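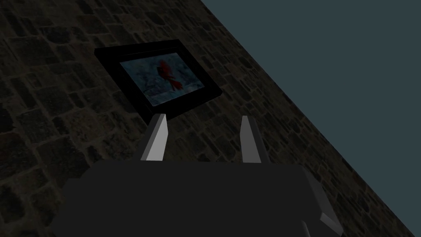 Notebook, May, the lime bench

Third go at the repointing mix for the Broltcombe boundary wall. Starting this one at 7 in the morning with coffee and bad handwriting, so if you're reading it after me, sorry about the sevens.

Where we left off: batch B (one part putty to three parts sharp sand) went hard on top and stayed like cheese an inch in. I poked it with a nail and the nail just kept going! Batch A was better but way too white. The wall went up in 1886 and the original mortar is this lovely dull tan, full of little specks of coal ash and shell, and A looks like toothpaste next to it.

So, batch C. Same putty from Lepik, but I swapped the sand for the coarser Fliston stuff and put back a little crushed brick. Weighed it out this time (I know, I know, I said I'd do that from the start). Dry sand came to 1360 grams for the small test tray. Worked it with a stick first, then the paddle, then the stick again once the paddle started flinging it at the window. 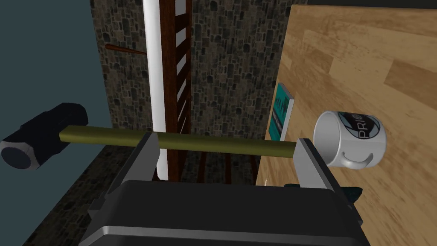 It's a lot stiffer than I expected. I kept wanting to add water and kept not doing it - the lumps do break up if you beat on them long enough, and at the 50 minute mark it finally went fatty and started hanging off the back of the trowel. That's the texture I want everyone to aim for. If it slides off, it's too wet, leave it alone for an hour under a damp cloth and try again.

Color when fresh: darker than the old mortar, kind of wet cardboard. A dab I dried on the heater came out very close to the old chunk I keep in the jam jar. Maybe a touch pink. Half the brick dust next time?

Packed four joints in the sample panel. Two I wet down well first and two I only misted, to see if that's what went wrong with B. My money is on yes. Burlap over all four, sprayed at noon and again at 4.

Side note on the Onura moisture meter: it read 60 on the damp brick and then 60 on my sleeve, so I don't trust it one bit. Changed the battery and got the same thing. Going back to the finger test until somebody digs out the manual.

Still to do on batch C:

Spray the burlap morning and evening, and please don't lift it to peek (I'm talking to myself here).

Nail test on the misted joints first, then the soaked ones. Write down the depth, even if it's embarrassing.

Beat back the faces with the stiff churn brush once they're thumbprint hard, and see if the coal specks show. 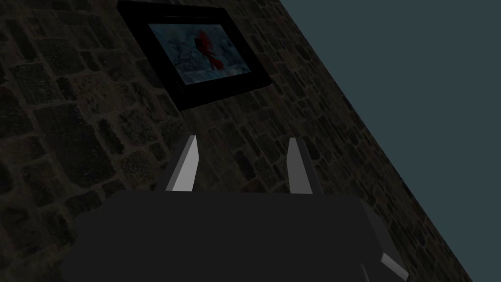 Batch D, if C flops

Same sand, half the brick dust, and let the mix sit overnight before using it. I also want to try the older putty from the back tub, the one with the cracked lid. It's had all winter to fatten up and it cuts like butter. There's only enough for two small trays, so hands off until I've had my turn!

Need to order more Fliston sand either way. The bag is down to the last few scoops and the bottom is mostly dust.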